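19 October 2018

Table reset notes, for whoever has the white table next.

Going back over the layout for the tea things. It still comes down to plates in the rack, packets in the basket, bars in the tray. The Praltel sheet has the rack on the left, but I have kept it at the back in the middle, as we did in April, and have marked up the sheet to match. Job number for the timesheet is 841.

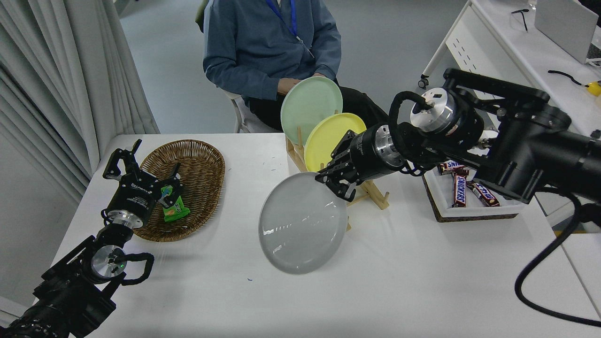
Does the order of the plates in the rack matter? Only for the write-up – pick one order at the start of the day and keep to it until you finish.

Washed the rack before lunch and left it on the windowsill. One dowel had worked slightly loose so I put a spot of wood glue on it and gave it 88 minutes. Feels firm. Bhat are sending a spare, order 3000, no delivery date yet. The cupboard still needs a shelf label for the baskets.

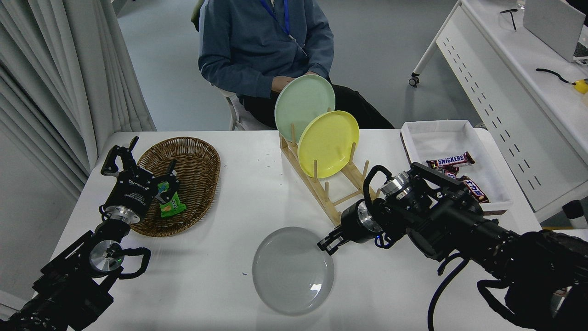
Spacing in the rack is the thing I would like settled. If plates go in neighbouring slots they knock together, and if they are spread out we lose places for the bowls. With the green one in the rear slot and the yellow one in front of it, there are still free slots towards the front, so I would leave those two where they are and start the bowls from the front. The Drarkura bowls are deeper and may need every other slot – not tried yet.

To do: shelf label, wipe out the tray, try the bowls, chase Bhat.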